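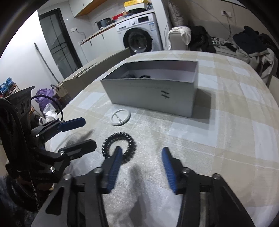
Before You Record: Setup Rules for Two-Gripper Tabletop Work

These are the rules we use at Westmont for hand-held gripper recording in homes. They apply to anyone collecting for the Cata task list, on any table. Read them once through, then keep the short list at the bottom open on your phone while you set up.

1. Pick the table and leave the room alone

Use a table you can stand at without leaning. The rest of the room stays the way it is lived in. Clothes on a sofa, pots on a counter and bags on the floor are all fine, and we would like to have them. What you do need to move is anything with a name, address or account number on it, plus family photos and open mail. Turn screens off or face them away.

A patterned tablecloth is allowed. Wrinkles are allowed too, but press down any fold that a finger tip could catch. If the cloth slides when you push on it with a closed gripper, clip it at the edges or take it off.

2. Place the objects

Small objects go between you and the container, with the container on the far half of the table. A box is best set with its long side facing you, so both grippers can reach over the rim. Don't line it up with a ruler. A box that sits a little crooked is good data.

Leave a gap of 2 finger widths between objects for the first takes. After that you can let them touch. Thin, flat or springy items, such as a coil hair tie or a plastic ring, need a bare patch of table beside them so the lower finger has somewhere to land.

Things already in the box can stay there. Write them down in the session notes under "contents at start."

3. Check the grippers

Do this with both hands, every session:

Open and close each gripper fully, five times. It should move without a click.
Look at the finger pads. Replace any pad that is torn or lifting at a corner.
Check the pivot screws by touch. Snug is enough. Overtightening makes the jaws lag.
Route cables over the back of your hand, clear of the fingers and clear of the table edge.

Wipe the pads with a damp cloth and let them dry. No alcohol on the pads - it hardens them.

4. Start position

Begin each take with both grippers open, empty and above the table. Hold still and count to two. Your start pose should show the object you are going for, even if a finger crosses in front of it. If you can't find the object in the preview, shift the gripper and start again.

5. During the take

One object at a time unless the task card says otherwise. Move at the speed you would use to clear a table for dinner. If you drop something, pick it up with the gripper and keep going. Never reach in with your bare hand while recording. If you have to, stop the take and mark it "hand."

Stop right away if a child or pet comes to the table, or if a cable pulls tight.

6. After the take

Name the folder with the Pliltetti pattern: site, table, task, take number. A session ends at 23 takes or when your wrist gets tired, whichever comes first. Upload the same evening. Takes marked "hand" or "drop" are uploaded with the rest and sorted later.

Short list

Private papers and photos moved
Cloth flat enough, not sliding
Container on the far half
Pads, screws and cables checked
Both grippers open and empty at start
Notes filled in before you pack up

Rules last changed in May. Section 5 replaces the older wording about dropped objects.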